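# Drenholm's Second Line Is Finally Staying Put

2019-08-19

Drenholm opened preseason camp with 13 forwards on the ice and only one real question among them, which of the younger players would get the last spot. A year ago the same camp had five questions and no answers until January.

The club finished last season with 80 points, enough for a home playoff series and not enough to win it. Most of the damage came early. The second line changed almost every week through the fall, and the power play went 10 games without a goal on the road. By the time the coaches settled on a group they liked, the top of the table was out of reach.

This summer the front office did very little. It re-signed both of its restricted forwards, let one veteran defenseman go to Catacutan, and added a backup goalie from Karier who is expected to start when the schedule has back-to-back games. Fans who wanted a big trade did not get one.

The early practices at Dusent Arena suggest the quiet approach has a point. The second line skated together in every drill of the first week. Its center won most of his draws in the intrasquad game, and the wingers looked comfortable switching sides on the forecheck. Passing out of the defensive zone was quicker than it was last August.

The defense is a bigger worry. Losing a steady right-handed shot means two left-handed players will have to share the right side, at least until a prospect with a knee injury is cleared to play. The coaches tried three pairings in the scrimmage and gave up odd-man rushes with all of them.

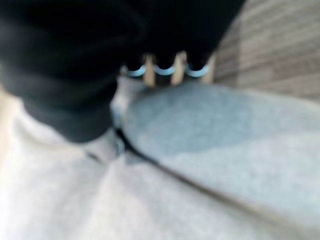

The power play has been rebuilt with four forwards and one defenseman. Last season's unit used two defensemen at the points and took too many long shots into shin pads. The new setup keeps a player at the goal line, and the puck moves down low more often.

Drenholm plays its first exhibition game at home against Catacutan, then travels to Karier. Final cuts come after that trip, and the last forward spot will probably be decided there.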